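4　把机械臂带进机箱：对位、示教、试跑

读到这一章，默认你已经照第三章把臂装好、急停按过一遍、Zurneo控制盒能连上了。没连上的先别往下看，回去查网线。我自己当初就是跳着看别人的教程，结果在一根没插到底的网线上耗掉一个晚上。

整套东西是我在Bridmont共享工坊里一点点攒出来的，所以下面写的都是我的做法。你家里的桌子、臂、夹爪多半跟我的不一样，数字请自己量，顺序倒是建议照着来。这一章要做的事很简单：拿一台旧的台式机当练习件，让夹爪能安安稳稳下到主板上方，停在CPU插座和内存槽附近，再安安稳稳出来，路上什么也别碰。抓东西、插东西都是第五章的事，先忍一忍！

4.1　开始之前

要准备的：
一台不心疼的旧台式机，能拆侧板就行，牌子无所谓。
一块治具板。我用的是Huver那套开源图纸打印的，文件在附录B。
十字螺丝刀，扎带若干，美纹纸胶带一小卷。
一把直尺，钢的最好。
一支记号笔，一本随便什么本子（真的要写下来，别指望自己记得住）。

注意：练习机的电源线要拔掉，整章都不插电。拔了以后按一下开机键放放余电，再动手。

注意：臂一上使能，手就别再伸进机箱。要理线、要捡螺丝，先断使能。我给自己定的规矩是手里拿着示教器的时候另一只手背在后面，看着有点傻，但是管用。

4.2　摆机箱

1. 把侧板拆下来放远一点，别靠在桌腿上，会滑。

2. 机箱放倒，开口朝上，主板那一面在下。先别急着找角度，随手放下去看一眼臂够不够得着最远的那个角。

3. 进Zurneo的手动模式，把臂慢慢挪到机箱正上方，夹爪朝下，停在机箱口以上一拳高的地方。然后推机箱来迁就臂，比反过来省事得多。

4. 治具板放在机箱旁边，紧挨着但不要贴上，留一指宽的缝。两样东西都放好以后，用美纹纸沿着边贴在台面上，把轮廓描出来。以后被谁挪动了（共享工坊嘛，总会的），照着胶带摆回去就行。 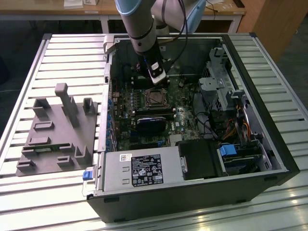
机箱和治具板的相对位置定下来以后，整章都不要再动，后面所有示教点都是从这个摆法里来的。我试过把治具板放在机箱的前面、后面，最后还是放左边最顺手，从板上到CPU插座上方那一段路几乎是空的，不用绕驱动器笼子。硬盘笼在右侧，个头不小，旁边还拖着一把红的橙的黄的电源线，臂要是从那边进，每次都得抬得很高。治具板上靠上的地方有根高柱子，比别的都高出一截，规划路线的时候请把它当成一堵墙。我台子是铝型材的，板条之间有缝，掉下去的小螺丝基本就是捐给地板了，所以拆下来的螺丝当场装进盒子。

5. 量一下台面的有效长度，填进Zurneo的“工作区”页。我这张台子填的是921毫米。这个数是给软件画边界用的，填小一点没事，填大了臂会以为外面还有地方可以去。

6. 把“最低高度”也填上。先填机箱口的高度，等4.4做完再放低。很多人这一步偷懒直接填零，我劝你别。

提示：如果工坊里晚上灯光和白天差很多，尽量固定在一个时段做。我都是下午六点以后弄，灯全开，窗帘拉上。金属机箱反光厉害，腕部相机的自动曝光会来回跳，画面忽明忽暗的看得人头疼。

4.3　理线，还有夹爪的零位

这一节很无聊，可是你后面遇到的怪毛病有一半出在这里。

1. 臂身上那根通往夹爪的线，先不要扎死。手动把腕关节往两个方向都转到底，看线在哪个位置最紧，给它留出余量以后再扎。

2. 扎带不要扎在关节上，扎在关节两头的直段。扎完剪掉的尾巴要收走，尖头朝里转。

3. 机箱里的线也要看一遍。能压到边上的压到边上，压不下去的就记住它在哪儿。练习机里的线又老又硬，你按下去它过一会儿又弹起来，所以示教那天早上按好的，跑之前还得再看一眼。

4. 给夹爪回零。我的夹爪用的是Akl的驱动板，回零命令在Zurneo的“工具”页里，点一下，两指会合拢再张开。合拢的时候指间不要放任何东西，哪怕一张纸也会让零位偏掉。

5. 回零以后把开度设到100，这是Akl板子上的最大开度，单位是百分比。看两指是不是对称张开。要是一边明显多一边少，先检查连杆上的螺丝有没有松，别急着在软件里补偿。

6. 再把开度收到17。以后进机箱一律用这个开度，指头窄一些，不容易挂线。等到要抓东西时再张开。

注意：换过指尖、拆过夹爪底板，都算动过零位，4和5要重做一遍。我有一次只换了一颗螺丝，想着应该没事吧，结果整组点都偏了，第二天从头来过。

腕部相机也在这一节里检查。打开Zurneo的“视图”页，选腕部那一路，确认画面里能看到两根指尖。看不到指尖的角度没有用，你会完全不知道自己离主板还有多远。镜头脏了就用镜头布擦，别拿袖子。

接下来挑参照点。主板上要找几个形状清楚、位置不会变、从上面一眼就能认出来的东西，当作臂“认路”用的路标。一开始我挑的是电容，真是个馊主意，长得全都一样，换个角度就分不清谁是谁。后来学乖了，只挑独一份的。 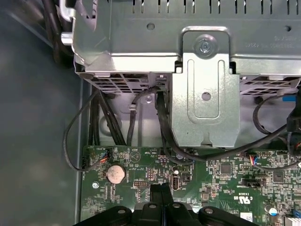 图4-2　腕部相机画面：夹爪两指朝向USB口下方一带，左侧的圆形纽扣电池适合当路标

选路标的时候，我一般这么过一遍：

1. 在画面里找一个圆的东西。圆形转了角度还是圆形，最好认。

2. 再找一个离它远一些、方方正正的东西，两个一起用，方向就定下来了。

3. 把它们的名字写进Zurneo的“路标”表，名字写人话，别写“点A”“点B”。半个月后你绝对想不起来点B是谁。

4. 离开这个位置，再手动回来一次，看画面里两个路标是不是还在老地方。差一点点不要紧，差出半个接口那么宽就要找原因了，多数时候是机箱被碰过。

提示：板上印的字也能帮忙，但画面里看到的字可能是倒着的，认的时候把本子转过来画草图，比在脑子里翻转轻松。

4.4　示教下降路线

好，终于到好玩的部分了！

下降路线至少要四个点：高位、口位、中位、近位。高位在机箱口以上，随便怎么转都碰不到东西；口位刚好在机箱口；中位在机箱口和主板之间；近位就是夹爪工作的高度。我的习惯是先教高位，再跳到近位，最后补中间两个，因为中间的点要看近位的姿态才好定。

1. 速度倍率调到最低档。示教器左上角有个小乌龟图标，看见乌龟才算数。

2. 教高位。夹爪竖直朝下，对准CPU插座的大致方向，存点。

3. 只用Z轴往下走，一次走一小格。每走几格停一下，歪头从侧面看看，再看腕部相机，两边都确认过再继续。单看相机会觉得还远得很，单看侧面又容易漏掉背后的线。

4. 进了机箱口以后改用更小的步长。到这里就别聊天了，也别让人跟你搭话。

5. 停在离插座还有一段安全距离的地方，存为近位。第一次练，宁可高，不要低。

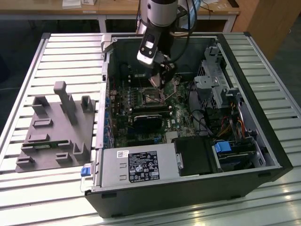
存完近位以后原路退回去，还是只用Z轴，退到一半的时候停下，存为中位；退到机箱口再停一下，存为口位。这样四个点都在一条竖线上，进出走的是同一条路，不会出现下得去上不来的情况。听着很啰嗦，可是我见过有人（好吧就是我）图快，近位教完直接点了“回原点”，臂斜着就往外走，把一根排线挑起来老高，幸好按急停按得快。

6. 四个点存好，在Zurneo里把它们连成一条路径，名字随你。我的叫702，是工坊储物柜的号码，好记。

7. 路径类型选“直线”，四段都要选。默认是“关节”，关节走法中间会鼓出一个弧，在空地上没问题，在机箱里可就热闹了。

8. 把拐点圆滑设为关。等你跑熟了再打开也不迟。

9. 回到“工作区”页，把刚才填的最低高度改成近位再往下一点点。一点点就够了，留多了等于没设。

注意：腕部的线会跟着臂一起下去。教近位的时候一定看一眼线有没有蹭到机箱边，夹爪没碰到不代表线没碰到。要是蹭到了，回4.3重新扎，别想着“转一下腕就躲开了”，转了腕后面的姿态全都得改。

遇到下面的情况怎么办，我按自己碰到过的写：

下到一半报“接近奇异点”。把高位教的时候肘部抬高一点，重来。硬改速度没有用。

夹爪看起来是竖直的，腕部相机里却是歪的。多半是相机支架松了，拧紧以后要重新对路标。

按了下降没反应。看看是不是最低高度还停在机箱口的值，我每次换机箱都要被这个骗一回。

示教器突然断开。臂会停在原地，先别慌，重新连上以后用Z轴往上退，不要点任何带“回”字的按钮。

4.5　空跑

1. 手离开，站到急停旁边，一只手虚放在上面。

2. 单步模式跑一遍，每一段按一下。看的重点是口位到中位那一段，机箱边和线都在这儿。

3. 没问题的话，改成连续模式，乌龟速度，再跑一遍。

4. 接着来回跑十几趟，不提速。这一步的目的是看重复性，每次到近位时在腕部相机里看路标有没有漂。漂了就停，回4.2检查胶带和机箱的位置。

5. 提速，每次只提一档，提完再跑几趟。我自己在机箱里从来不超过中间那一档，真没必要，省下来的那几秒还不够吓自己一跳的。

6. 跑完在本子上记：路径名、夹爪开度、最低高度、机箱型号。拍张照片夹进去更好。

4.6　插座旁边的几个障碍物

下降路线通了以后，还要把近位周围摸清楚，第五章夹爪要在这里左右移动。这一节练习机的CPU要留在插座里，盖好压板再做，周围的高低才跟真正干活的时候一样。

最麻烦的是插座拉杆，又细又亮，在相机里一反光就跟没有似的，偏偏它又爱往夹爪这边伸。压板角上的螺丝也算一个。内存槽两头的卡扣要看清是开着还是扣着，两种状态高度不一样，示教和运行必须用同一种。还有插座另一侧那一排供电电感和电容，夹爪往那边让的时候很容易忘。

我的做法是拿近位当圆心，往前后左右各挪一小格，每挪一格停下来看，能挪多少就在本子上画多少，画成一块歪歪扭扭的“安全岛”。然后把这块岛按最窄的地方取成矩形，填进Zurneo的“局部边界”里。
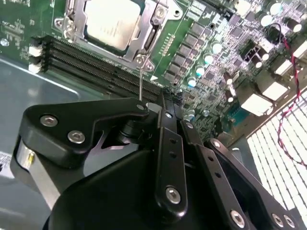 4.7　收工和存档

1. 沿原路径退到高位，断使能，再关控制盒。顺序别反。

2. 夹爪张开到一半再断电。一直合着放，Akl板子下次上电时偶尔会报过流，重启一次就好，就是烦。

3. 工程文件另存一份到U盘，文件名带上机箱型号。Zurneo的自动保存只留最近一份，覆盖了就没了。

4. 治具板别收，胶带别撕。实在要腾台子，就整块连着托盘一起搬走，回来按轮廓线摆，再跑一遍4.5的第2步。

5. 机箱盖块布，防灰，也防有人顺手往里放杯子。

下一章开始抓东西，先从治具板上取件讲起。要用到软指套，打印文件也在附录B，建议今晚就挂上机器打着。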